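Chapter 4
Returnable Containers

Most of what we buy to drink comes in something we throw away. For most of the last century it came in something we gave back. A glass bottle left the plant full, came home empty, was washed, and went out again. The bottle belonged to the bottler, and the customer paid a deposit to borrow it.

This chapter looks at how such a system works and what it costs to run. We begin with the container itself, then turn to the deposit, and finish with the trip back to the plant. By the end you should be able to work out how many trips a bottle must make before it pays for itself.

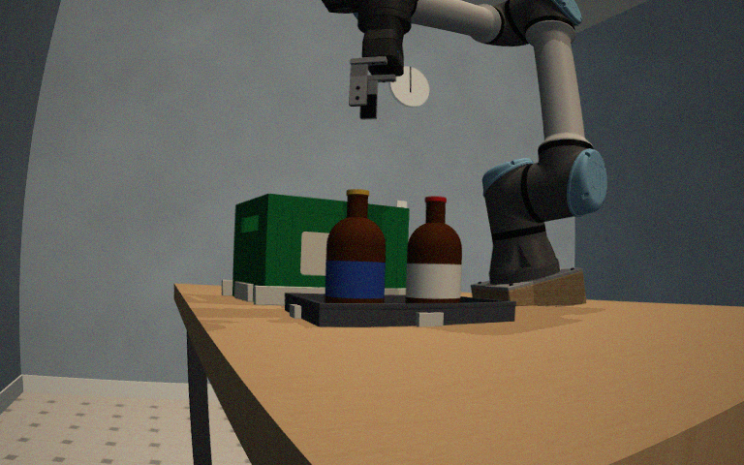
4.1 The Bottle and the Crate

A returnable bottle is heavier than a one-way bottle. The extra glass helps it survive the washer, the filling line, and the truck. It also raises the price of the bottle and the fuel needed to move it, so a bottler has to get many trips out of each one.

The crate matters just as much. A crate holds bottles upright, keeps them from knocking together, and stacks on a pallet. Crates have deposits of their own in many places, and a bottler who runs short of crates can't ship, no matter how many clean bottles are on hand.

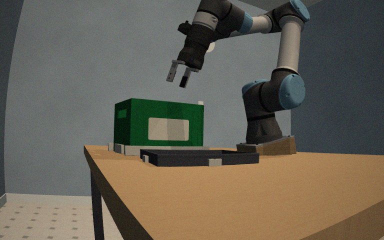
Figure 4.2 A green crate on a work table.

Consider the Dradine bottling plant in the town of Mendoza. One October the plant shipped 2,687 crates and got back all but 111. The missing crates were not all lost. Some were sitting in store basements, and some had gone home with customers and were holding tools or firewood. For the plant it made no difference. It had to buy new ones.

4.2 The Deposit

A deposit is a payment the customer gets back on returning the container. Set it too low and people don't bother. Set it too high and people buy something else -- or bring in bottles that were never sold in the area.

Small stores often carry the heaviest load. They pay out the refunds, sort the empties, and give up floor space until the truck comes.
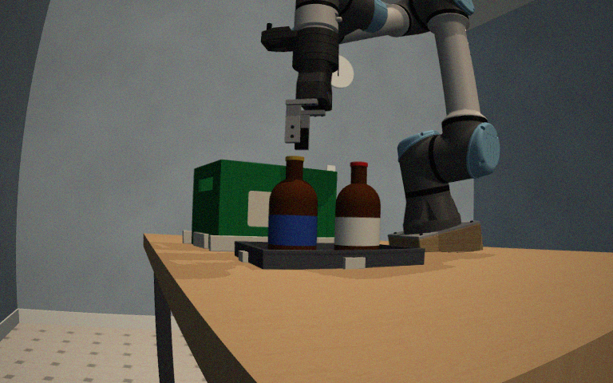

Natalia Magaña put it this way: "The refund is the easy part. I have room for 900 bottles in back, and after a holiday weekend I need twice that." Stores like hers may be paid a handling fee for each container they take in. Where there is no fee, many owners limit the hours when they accept returns.

4.3 The Trip Back

Empties take up as much room on a truck as full bottles do. A driver who delivers full crates can load empty ones at the same stop, and the return trip adds little to the cost.

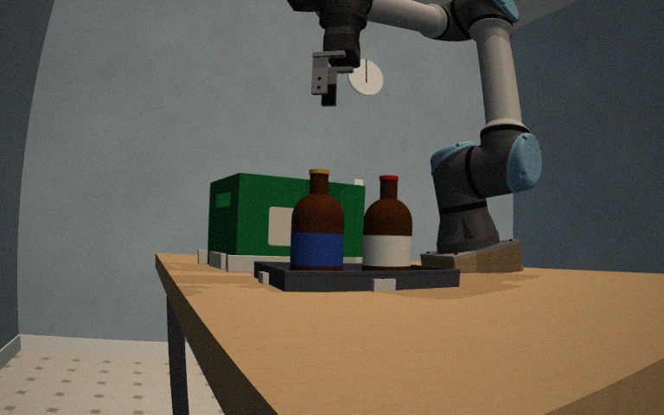
Distance changes the picture. When the plant is a day's drive away, the fuel for hauling empty glass can cancel out what was saved by not making a new bottle. This is why refill systems have tended to stay local, and why a shared bottle, used by several bottlers in one region, can go where a single brand's bottle can't.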